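Product Review: Eltholm Sleeved Card Holder
Personal Organisation and Small Accessories
Plimstead Consumer Resource Centre

Purpose of this review

The Centre receives regular enquiries from members about the carrying of concession cards, transport cards, library cards and the various loyalty and membership cards that now accompany ordinary household shopping. Many enquirers are older residents who have been advised by family members to move everything to a mobile phone and who would prefer not to do so. Others care for a relative and are required to carry a second person's cards in addition to their own. The present review considers the Eltholm Sleeved Card Holder, which was nominated by members at the March information session, and compares it where useful with the Bozkurt Slimline, reviewed by the Centre in an earlier bulletin.

Both products were purchased at full retail price from shops in the Ovport area. The Centre does not accept samples from manufacturers or retailers.

Method of assessment

The holder was issued to members of the review panel in turn and used as the panellist's only means of carrying cards. Panellists were asked to keep it in whichever pocket or handbag they would normally use and to record any difficulty in reaching, removing or replacing a card. In addition, the Centre carried out a bench exercise in which cards were inserted and withdrawn by hand. The exercise ended after 1,721 cycles, and the condition of the sleeves and stitching was noted at intervals. The Bozkurt Slimline had been put through the same exercise and was withdrawn at 862 cycles when one of its pockets split along the base.

It should be understood that a bench exercise of this kind does not reproduce the effect of heat in a parked car, or of a holder being sat upon daily. Members should treat the results as a guide.

Capacity and layout

The Eltholm follows the traditional booklet pattern. A cover folds around a set of plastic sleeves, which turn like pages. The arrangement will be familiar to anyone who carried family photographs in a wallet, and panellists required no instruction in its use. The principal advantage is that a card may be identified without being taken out. For the presentation of a concession card at a ticket counter, where staff need only sight the card, this was considered a real convenience.

The principal disadvantage is bulk. When every sleeve was filled, the holder did not sit comfortably in a shirt pocket, and two panellists reported that the cover would not remain closed on a table. The Centre suggests leaving at least one sleeve unused.

Sleeves

The sleeves are soft and pleasant to handle, and cards slide into them readily once the plastic has relaxed. In the first few days of use, insertion was stiff. Panellists with arthritis in the hands found this stage trying, and one asked a family member to load the cards on her behalf. It may assist to bend the sleeves gently and to insert an old card overnight before placing anything of importance in the holder.

The sleeves do not lie perfectly flat. They tend to curl and separate when the holder is opened, a characteristic shared by most products of this type.

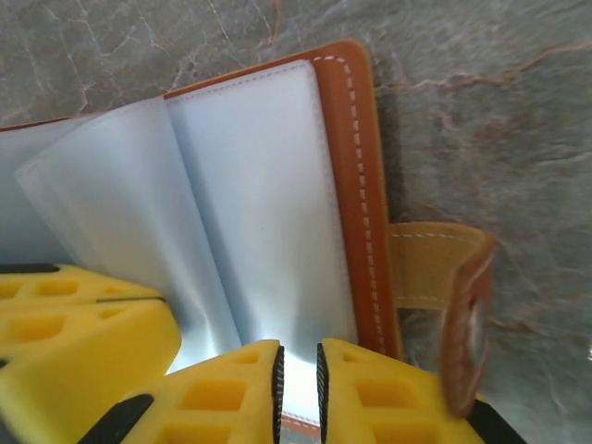
Card holder with translucent sleeves and stitched leather cover.

At the conclusion of the bench exercise no sleeve had split, although creasing had become noticeable and the plastic was less clear than at the outset. Printed numbers on a card remained legible through the sleeve. Barcodes were less reliable. At self-service checkouts, panellists often found it necessary to remove a loyalty card before the scanner would accept it, particularly under strong overhead lighting. Contactless transport cards were read through the closed holder on most attempts, but where more than one contactless card was carried the reader sometimes returned an error. This difficulty is common to all holders of the type and is best avoided by removing the required card before reaching the gate.

Cover and stitching

The cover was judged satisfactory. It arrived with a moderate leather odour that faded within the first fortnight. The stitching remained intact throughout, and the Centre observed no loose threads at the corners, where wear generally begins. Light scuffing appeared on the spine of the holder after it had been carried in a handbag with keys. A small amount of neutral leather conditioner improved the appearance, although care should be taken to keep any such product off the plastic, as it leaves a film that is difficult to remove.

Panellists differed on the strap and press stud. Some would have preferred a holder without a fastening to undo. Others, especially those who carry a large handbag, welcomed it, but reported finding the holder open at the bottom of the bag when the stud had not been pressed home — in no case was a card lost, but the concern was reasonable.

Privacy and security

Clear or translucent sleeves allow other people to see what is being carried. Members who use the holder in queues or at busy counters may wish to place bank cards towards the centre, with less sensitive cards at the front. The Centre also repeats its standing advice that a PIN should never be written down and kept with cards, in any form, and that a list of card issuers' telephone numbers should be kept at home in case of loss.

The packaging makes no claim that the holder blocks contactless signals, and the Centre did not test for this.

Purchase and returns

The Eltholm is sold through newsagents, luggage shops and some pharmacies. The retailer from which the Centre made its purchase allowed returns on unused goods only, and members are encouraged to ask about this before paying. Replacement sleeves are not sold separately. The Centre regards this as the most significant shortcoming of the product, as the cover can reasonably be expected to outlast the plastic.

Rating

The Eltholm Sleeved Card Holder is awarded 4 out of 5. It is recommended for members who carry a moderate number of cards and who need to show them more often than they need to remove them. Members who pay by card several times a day may find the open pockets of the Bozkurt Slimline quicker, notwithstanding its weaker result in the bench exercise.

The holder may be inspected at the Centre's front counter during opening hours, including Saturday mornings. Members who have used either product for an extended period are invited to complete a feedback form, available at the same counter.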